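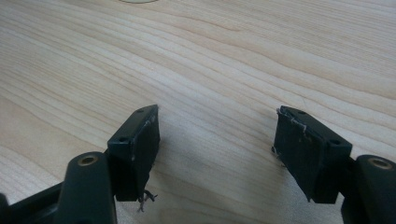
Home Threads Archive About
Search this site Enter keywords Go
Print E-mail this thread

5 March 2021

1/ People keep asking me whether a machine can do the dishes yet. Short answer is no. Longer answer follows, because I've spent most of the winter on the question and I have some opinions.

2/ Background. I work at a small shop in Udovville. We do light assembly and packing, and for the last year part of my job has been finding out which chores we could hand off. I also have a kitchen, so I think about it at home too.

3/ Start with the stuff that works. Moving a box of known size from a known spot to another known spot works. It has worked for decades. If your chore can be turned into that, buy the machine and stop reading.

4/ Most chores can't be turned into that. Wiping a table sounds like it should be easy. It's a flat surface. But there's a cup on it, and some mail, and a sticky patch that needs three passes when the rest needs one. You decide all of that without noticing.

5/ In February we ran a trial on sorting small parts out of a mixed bin. The arm was set up by a firm called Wultton. We gave it 600 parts. It placed 486 in the right tray with no help from anyone.

6/ That's 81 percent. Some people at the shop were impressed. I was too, a little. But the other 114 had to be found and fixed by a person, and finding them took longer than sorting them would have.

7/ The misses were mostly the same few kinds. Thin washers lying flat. Clear plastic caps. Anything hooked onto something else. A person slides a flat washer to the edge of the table and pinches it there. The arm kept going straight down at it.

8/ Fingers are the part I've changed my mind about. I used to think this was all a software problem. A lot of it is what's on the last inch of the finger. Too hard and the part shoots out. Too soft and the pad gets chewed up.

9/ Pads wear out faster than you'd expect. The surface layer starts to lift at the corners, then you get threads, then the threads catch on things. A worn pad and a new pad don't grip the same, so whatever the machine learned on one is a bit wrong on the other.

10/ None of the sales sheets I read listed pads as a running cost. If you are pricing one of these, ask how often they get changed and who does it. At our place it was me, with a small screwdriver.

11/ Laundry. I get asked about this one more than dishes. Folding a towel on a clear table is possible and I've watched it done. It was slow. Getting the towel out of a basket with ten other things wrapped around it is a different job, and that's the job you have at home.

12/ I timed myself on a load of towels for comparison. 70 seconds for the lot, and I was talking to someone at the time. My folding isn't neat either.

13/ Dishes, since I brought it up. Plates in a rack, fine, maybe. A wet glass inside a bowl under a pan with a fork sticking out of it -- no. I wouldn't let anything near my glasses that can't feel them start to slip.

14/ A reader in Yau wrote to say her bakery has a machine that loads trays all night and she's happy with it. I believe her. Same tray, same rolls, same oven door. She also said a person still cleans up after it in the morning.

15/ What I'd call the hopeful part: the newer systems learn from people doing the task, instead of somebody typing in every position. The outfit we're talking to now, Vutelero, says they had 1189 recordings of table clearing when we spoke. They told me they would like a lot more.

16/ I tried recording a few tasks that way myself. It's humbling. You find out how much you nudge things, regrip, and use the side of your hand. With two stiff fingers I could barely pick up a coin. I went back to practicing on spoons.

17/ It also changed how I judge the robots. If I can't do a chore with two fingers and no sense of touch, I shouldn't be surprised when the arm can't. When I can do it that way, and some chores I can, it's a fair thing to ask of a machine.

18/ So my list for now. Worth trying: loading identical trays, moving totes, wiping a surface that's already clear. Wait a few years: mixed bins, towels from a pile, putting away groceries. Don't hold your breath: a full sink, a kid's bedroom.

19/ We have a second trial coming up at the shop with the same bin and a softer pad. I'll post the numbers whether they're good or bad. If you've run something like it, send me your miss rate and what kind of parts you used.

Print E-mail this thread
Previous Next Back to top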